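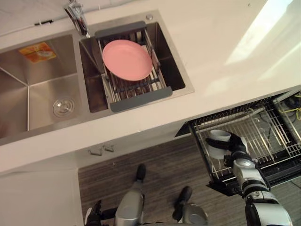

The Flutthorpe Call

1/6/23

The phone went at ten past two and I was out of bed before I knew I had legs. I had been sleeping in my leggings for nine nights in a row on the off chance. My mentor had told me not to do that, she said I would wear myself out before the woman ever went into labour, but I was a second-year student midwife with one home birth on my list and I was not going to miss it while hunting for a sock.

"She's niggling," said my mentor. "Could be something, could be wind. I'll pick you up by the bakery in fifteen minutes. Eat a banana."

I ate the banana on the pavement. It was a beautiful cold November night, the kind where you can smell chimneys, and I stood there with my rucksack on both shoulders like a child on the first day of school. I had packed it six times. Spare tunic, spare socks, cereal bars, a head torch, the little notebook with all the things I was afraid of forgetting.

She drove an ancient Gruvero with a heater that only worked on the left foot. The gas and air was strapped in the back and it clinked every time we went over a drain cover. I asked her a hundred questions between the bakery and the ring road and she answered perhaps four of them. What if the waters were the wrong colour? Then we'd look at them and make a plan. What if it was too quick? Then we'd catch it. What if we had to go in?

"Then we go in," she said. "Grulgate's 21 minutes with the road clear. I've timed it. They know we're out tonight, and they'll have the kettle on and a room ready, and it'll still be her birth. Have you got your seat belt on?"

I had. I checked it again anyway.

Flutthorpe is a long village, one street and then a lot of dark. The house was the last but two, with the porch light on and the front door already open. The baby's father was standing on the step in a dressing gown and walking boots. He shook my hand for much too long. From somewhere behind him came a low humming noise, going up a little and then coming down, and my mentor tilted her head and listened to it the way other people listen to an engine.

"That's not wind," she said.

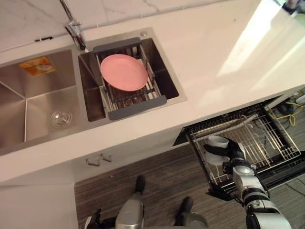 A first labour can take its time, and for two hours this one did. My mentor said that most of the job was knowing how to be in a room without filling it, and I tried, I really tried, but I am a filler of rooms, so in the end she sent me off to make toast. I loved that kitchen straight away! It had white worktops with faint grey veins in them and a double sink with a chrome tap standing between the two halves. The dishwasher was open and I stepped round it with the bread. Inside the bigger basin, on the back wall, there was an orange and yellow label, and while the toast was doing I leaned in and tried to read it, with no luck at all, the print was far too small. I think of that label now whenever anyone says the word "contraction", because she had a big one just then in the next room and I gripped the edge of the worktop and breathed all the way through it with her, staring at orange and yellow, and I was quite out of puff by the end.

"How was that one?" my mentor asked when I came back with the plate.

"Strong," I said.

"I was asking her, love."

The woman laughed so hard she had to hold on to the sofa. She was kneeling up against it with her arms along the back, in a big grey T-shirt that said Saengthong across the shoulders. It came from the noodle place where the two of them had met, she told me, between one wave and the next. She had waited tables there and he had come in on his own every week and ordered the same soup, and it had taken him until the spring to say anything to her that wasn't about the soup. Then her face changed and went inward and she started humming again, and he got down on the carpet beside her in his walking boots and hummed too. He was terribly flat. She didn't seem to mind.

I was in charge of listening in. Every fifteen minutes, then every five when things moved on, straight after a contraction and for a full minute each time, with my fingers on her wrist so I knew I wasn't picking up her pulse by mistake. I can't tell you how much I love that sound. People say it's like a horse galloping and I suppose it is, but a very small horse, in a great hurry, who is pleased about where it's going. I wrote each number down with the time beside it in my best handwriting. My mentor read every one over my shoulder and ticked it with a pencil. 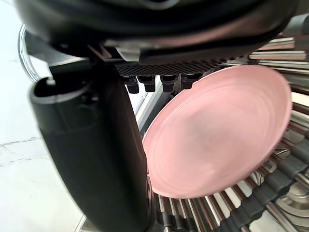

Black mesh, and four short pegs in a row.

At a quarter to five I listened and the horse had slowed down.

It was only a bit. I kept counting, because that is what you do, you finish your minute. The number was lower than any I had written. I didn't say anything out loud. I turned the notebook so that my mentor could see it, and she looked, and she put her hand flat between the woman's shoulder blades.

"I'd like you over on your left side for me, my darling," she said, in exactly the voice she had used for the banana. "Baby's telling us this position's a bit boring. Over you come. Lovely."

We got her over, the three of us. He took her feet. My mentor nodded at me to listen again, and nodded at the phone on the arm of the chair as well, so I knew it was there and I knew what it was for. We had talked about this in the car park of every clinic since September. If it didn't pick up, I would ring, and I had the words ready in the front of my mouth: the address, the postcode, the door that stuck.

I put the probe down and for a moment got nothing but swishing. Then there it was. Slow, and then less slow, and then off it went, clip clip clip clip, and I counted the whole minute with my lips moving and wrote it down and it was a gorgeous number. I listened through the next contraction and the one after. Gorgeous and gorgeous.

"Second midwife's five minutes away," said my mentor, who had sent the text without my seeing her do it. "And somebody here's got a lot of hair."

"Me?" said the father.

"No," said my mentor. 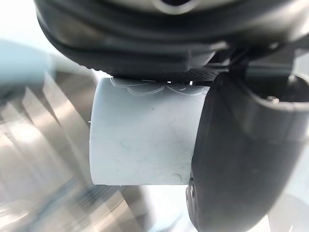
A pale cylinder, slightly smudged.

I have read a great many descriptions of birth. I have a shelf of them, with sticky notes, and I would still say that none of them had prepared me for how funny it is in the last few minutes. The second midwife came in with her hat on and couldn't find anywhere to put it. The woman announced that she had changed her mind and would be going to bed now, thank you all for coming. The father said that was fine, he would lock up. Then she gave a roar I felt in the floorboards, and my mentor moved my hands to where they needed to be with her own hands over the top of them — dry, warm, completely steady — and there was a head, cross and crumpled, and one more roar, and a whole person slid out into my palms at eight minutes past five in the morning.

She didn't cry at once. She blinked. I rubbed her with the towel, back and tummy, brisk as anything, just as I had done to that rubber doll in the skills room until its arm came off, and the second midwife was already kneeling next to me with the bag and mask out and her fingers on the cord. I counted in my head. I got as far as six. Then the baby drew in a breath that seemed much too large for her and told the whole of Flutthorpe what she thought of the towel.

Oh, I cried! I'd promised myself I wouldn't and I cried all down my apron. So did he. The woman, who had done all the work, was the only one of us perfectly calm. She lay there with the baby on her chest and the blanket over both of them and said, "Hello, you. Hello. You've got my dad's forehead."

We stayed until it was light. There was plenty to do: the placenta to check, the blood loss to weigh up, the first feed, which took some wriggling, and the notes, pages of them. I wrote up the slow patch with the time, the change of position and what happened afterwards, and my mentor made me write it out again with the minutes in it. "Somebody who wasn't here might need to read that," she said. We put the baby on the scales at seven and she was well over the 2,000 grams the father had bet on. He knew nothing about babies, bless him, and had gone by the weight of a bag of sugar, doubled. He asked if he could weigh the cat as well, while the scales were out, and my mentor let him.

Driving back I had my left foot nearly on fire and the rest of me frozen and I talked without stopping. I wanted to go over all of it. I wanted to know about the quarter to five, and whether she had been worried.

"I was interested," she said. She changed down for the hill. "You finished your minute. I noticed that."

I looked out of the window for a while. The fields had gone pink and there were rooks all over them, hundreds, getting up and coming down. She pulled in by the bakery, which had just opened, and gave me a five-pound note and told me she wanted two sausage rolls, and whatever I was having.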